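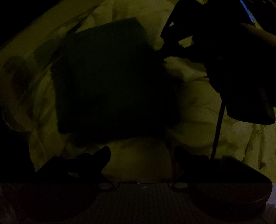

Fig. 10. Patterned bed cover with the dark square lying on it.

4.3 Making the bed with the Nivness cover set

Before you start, take everything off the mattress and check that your set is complete. If a part is missing, write to Elurley and give the set number 944, which is printed on the packing slip. Please keep the slip until the first wash is done.

1. Put the fitted sheet on the mattress. Begin with the two corners at the head end, then do the foot end.

2. Lay the duvet flat on the bed. Turn the white inner cover inside out, put both hands in it and take hold of the far corners.

3. Through the cloth, grip the two top corners of the duvet. Lift, and let the cover fall down over it. Shake it gently.

Note: With the larger size (article 386) this step is easier for two persons.

4. Close the buttons at the foot end. Do not pull the cloth hard over them, the button holes can tear.

5. Spread the fabric with open hands, from the middle to the sides. When it is heavily crumpled, lift one side first and let the air go under it. Small creases are normal for this cloth and they will become less after some nights.

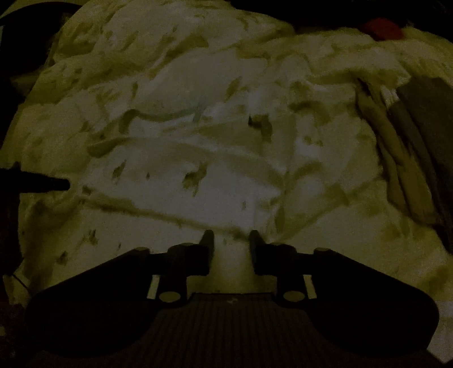 Fig. 11. White fabric, heavily crumpled (step 5).

6. Put the patterned bed cover on top. The blotchy pattern has no right or wrong direction, so you may turn the cover as you like. It should hang down the same length on the left and on the right.

7. Go one time round the bed and pull the edges lightly. Deep folds in the middle can be pushed out with the flat hand.

Caution: Do not iron the bed cover while it is on the bed. Heat can damage the mattress.

Caution: Do not leave dark cushions or pads on a damp cover. The colour can come off on the light cloth.

Note: Wash the bed cover separately the first time, at 32 degrees. Use only a little washing powder and no bleach. Dry it on a line, out of strong sun.

For storing the cover in summer, see section 4.4.

Text last changed: May 29, 2019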